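## Can a machine put the glasses away yet?

Readers keep asking whether to hold off on a new drying rack until robots do the dishes. My answer on 1/26/24 is the same as it was in November: buy the rack.
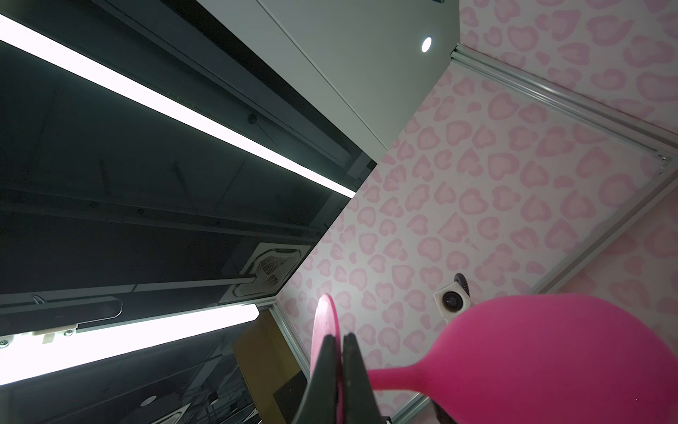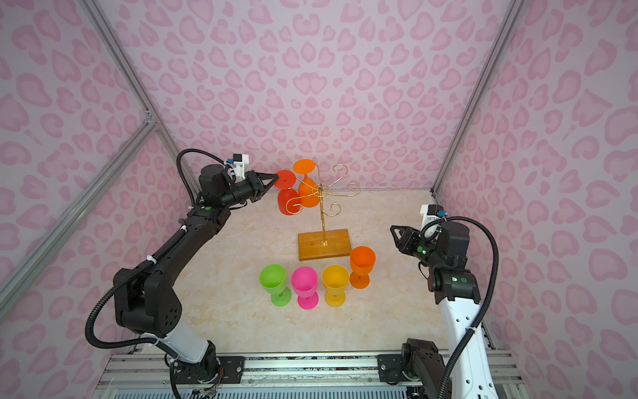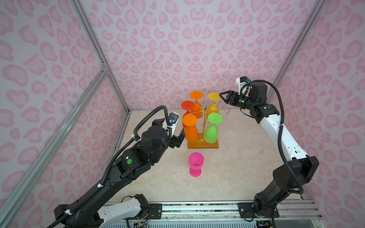
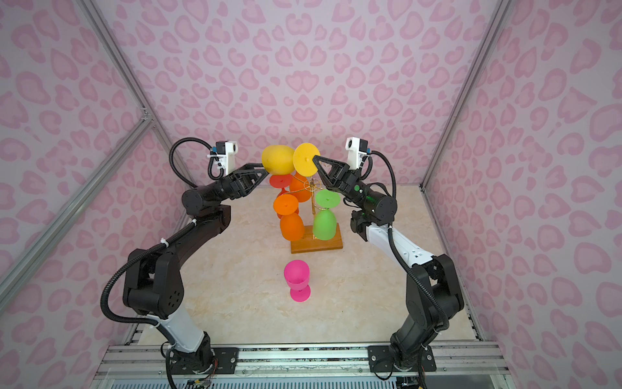 Robot arms and plastic goblets, a long way from my kitchen.

Plastic forgives a lot. Thin crystal, greasy fingers and a sink full of forks don't. Until Lurnetti or Tuvura will sell me something that copes with those, I do it by hand:

- Hang stemmed glasses by the foot, bowl down.
- Fill the back hooks first.
- Leave 2 inches between bowls if they're real glass.
- Dry the foot before you hang it, or it slips.

I've hung over 600 glasses this way and chipped 2. A full rack takes me less time than finding the remote.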